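Teaching by Hand: Final Report on the Wrapping Task
Skoravix project group, Jan 25, 2018

When our group picked this project back in October, we thought the hard part would be the learning software. We had all read about policies that pick up a skill from watching a person do it, and we were impatient to get to the training runs (I certainly was!). What took up most of our term instead was the showing. A person holds a gripper by its handle, does a small household or packing job with it, and the recording of that motion becomes the lesson. It sounds like an afternoon of fun, and for the first hour it is.

Our job was a modest one: small objects and a sheet of plastic wrap on a table. We chose it because wrap is awkward. A block stays where you put it and has one shape, but film folds over on itself, clings to whatever it likes, and shines under office lights in a way that changes every time you move it. We wanted to know how many demonstrations a beginner needs before their motions become steady enough to be worth learning from, and whether two people working at one table would get in each other's way.

Setting up

We worked at a big white table in an open-plan office, with people going about their day behind us. I had pushed for a quiet side room, but the rest of the group wanted a background that moved, and I came around to their view — a policy that only works in front of a blank wall isn't much use to anyone. Before each session we agreed on who would lead and who would follow, then practiced the approach slowly a few times with nothing being saved.

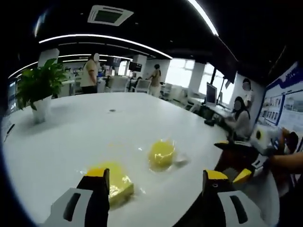

Erzsébet Győri thought our early demonstrations were much too fast, and she wrote as much in the margin of our first draft. You are showing off to each other, her note went on, and the learner gets nothing from it. Slow down before you close the fingers, and pause once they are shut, so there is a clear moment to learn from.

We took that to heart. From then on we made every demonstrator hold still for a breath before closing and another after, and it felt silly for a day or so and then it felt normal. We also threw out the whole first batch, 34 demonstrations, which hurt a little, and started over with the new rule.

Working in pairs

The second batch came to 100 demonstrations, shared among all of us. Of these we dropped 11, mostly for tracking that jumped when somebody swung the gripper too quickly on the way back. The sessions ran for some 30 minutes each, and I wouldn't recommend going longer. Your wrist gets tired, and you begin to steer from the shoulder, and then the motion looks quite different from the ones you recorded while you were fresh.

Working across from a partner turned out nicer than we had feared. You learn to read the other person's elbow. If your partner is reaching in over the film, you wait with your own fingers open and well back, and you come in after they have settled. Yellow fingertips helped too, being easy to find against a white tabletop, though with yellow objects under the wrap we had to look twice.

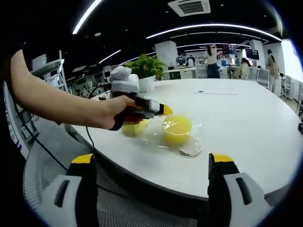 RESULTS AND OPEN QUESTIONS

The policy trained on the second batch reached for the right object far more reliably than the one trained on the first, which was still sitting on our drive and made a handy comparison. It remained poor at the film itself. It would close on a fold, lift, and carry on as though it had caught something, and we suspect our demonstrations are partly to blame, as we rarely recorded a miss and a second try. Next time I'd ask everyone to fumble now and then and leave the recovery in.

We'd also like to compare our handheld recordings with remote control of an actual arm. The Hernow group has offered us time on theirs next term, and I'm looking forward to it very much. Our recording notes and the list of dropped demonstrations are in the shared Skoravix folder, under the second batch.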